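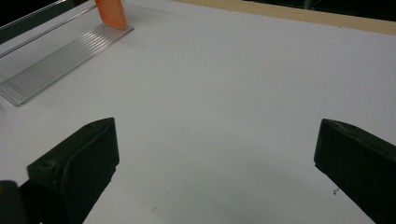

the tabletop - specks are down toward the lower right

**Matte white tabletop, gray haze and black specks, what do I clean it with??**

Katia Barbieri, posted 2020-03-20

Hi all, quick one, typing this on a break. We have a big matte white work table, a Romurura, bought it in December for 166 dollars. No idea what the top is made of, the paperwork is gone and the label underneath just says "wipe clean". Great. Wipe clean with what.

Two problems:

First, the specks. Little dark crumbs or dirt, always in small clusters, always back by the next morning. You can see a few in the photo. Some brush off, some I have to pick at with a fingernail. Don't know if it's coming off our shoes, the ceiling, stuff we put down on it, no clue. No food at this table, that's a house rule.

Second, the haze. After I wipe it the whole thing goes sort of dull gray in streaks once it dries. Doesn't show in the photo, the darker area near the bottom there is only a shadow. You have to get down low and look across it with the window behind. But then you can't unsee it.

So far tried dish soap and a sponge (streaks), plain water (less streaks but didn't lift anything), and a spray called Clivgate that was under the sink. The Clivgate made it look great for an hour and then it felt tacky and I swear it got MORE specks. Have stopped using it.

Is a melamine sponge ok on matte? My sister says yes, the internet says no. Don't want shiny patches. Thanks!

---

**Graham Ashworth**

No to the melamine sponge. Its a very fine sandpaper. On matte you'll polish a spot and it stays polished, I have one the size of a coaster on my desk and it catches the light every single evening.

Your haze is leftover soap, and now leftover spray on top of it. Tacky = residue, and residue grabs dirt. So get all that off first:

- dry brush or a vacuum with the soft brush head, get the loose grit off. Don't skip it, dragging grit under a wet cloth is how you scratch white tops
- warm water, a few drops of dish soap in a whole bucket, microfiber cloth wrung out hard
- then go over it again with clean water, different cloth. Change the water when it goes gray
- dry it right away with a towel. Don't let it air dry

You may have to do the rinse part 2 or 3 times the first go. After that, just a damp cloth and a towel, and soap only when something is really stuck on.

For the stuck specks, lay a wet cloth over them for a few minutes then push with the edge of a plastic card. Not a metal scraper.

Skip anything with wax or "shine" on the label.

---

**Lertchai Kaewsai**

just use vinegar

---

**Saulius Rätsep**

Graham covered the cleaning, I'd only add to try it in a corner first, as you don't know what the top is. Same with vinegar. Fine on a lot of tops, bad on some (stone for one), and if it's a painted finish I'd leave it alone.

On where the specks come from. Put a sheet of plain white paper on the table overnight, taped down, with nothing on it. Specks on the paper in the morning, it's falling from above - vent, light fitting, ceiling tile. Clean paper, then it's getting carried in on things. I did this in my own workshop and it was the foam strip around the air vent, gone crumbly with age. Black bits everywhere. New strip, done.

If the paper stays clean look at the undersides of whatever gets put down there. Old rubber feet are terrible for it, they go soft and leave crumbs. Rub one with a white tissue, you'll know in a second. Cases and tool bags that sit on the floor and then go up on the table too.

Also check whether the specks smear when you press them with a damp finger. Smear = rubber or grease probaly. Stay hard = grit.

---

**Katia Barbieri**

Ok doing the paper thing tonight. Did the brush and rinse on one half already, water came out disgusting, towel dried it, and that half looks a lot better from the low angle. Other half tomorrow.

Pressed a couple of specks and one smeared, one didn't. So who knows. Will check the vent and report back.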